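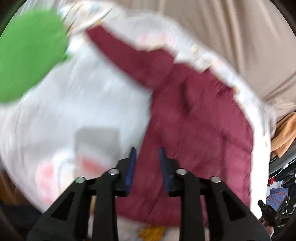

Will anyone on sorting lose hours when the automatic line starts? Hours stay as they are until the end of the trial, and any change after that has to come back to this meeting first.

Minutes, Harnent textile sorting, staff and management meeting
3 February 2021, upstairs canteen
Chair: Yaryna Pasichnyk. Notes taken by the late shift, sorry for the scrawl.

1. Last minutes
Agreed. Heating by the bale press still not done, carried over again.

2. Where the trial is
Teaching of the picking tool goes on. Sorters doing 4 hours a week each on it, on paid time, out of the normal rota. Complaint that the rota isn't being adjusted to match -- piles waiting when people get back to their own table. Yaryna to speak to Munshi desk re cover.
Knitwear and sleeves slow. Long sleeves get caught up with whatever is lying next to them. Bedding worse. Suggestion to pull sheets out before the pile goes over, tried on earlies next week.
Wrists: two people sore after a full session. Agreed no one does more than 2 hours in one go. Start now, not when the new sheet is printed.

3. Targets
Long one. Management figure for the line is 280 pieces an hour. Floor wants to know if that becomes the figure for hand tables too. Answer was no, hand tables keep present rate. Asked for it in writing. Yaryna will put it in writing.
Point made that if the machine takes the easy stuff then tables are left with all the torn and stained, and nobody's rate was set for that. Accepted as fair. To be looked at with proper numbers, not settled tonight.

4. Jobs and grades
Minder role on the line: who gets it, what grade. Offered inside first, to Harnent and Gumia site people together. Some unhappy that Gumia is included as they haven't done any of the teaching. Left open.
Training at Hedismont, 4 places. Travel paid. Names on the board by the clock -- and not just day shift this time please.
Agency staff asked if they count for any of this. No answer avalable, Yaryna to find out.

5. AOB
Gloves still wrong size.
Radio stays on during teaching sessions, vote taken, carried.
Kettle.

Next meeting same place, when the letter on rates is out. If no letter we meet anyway.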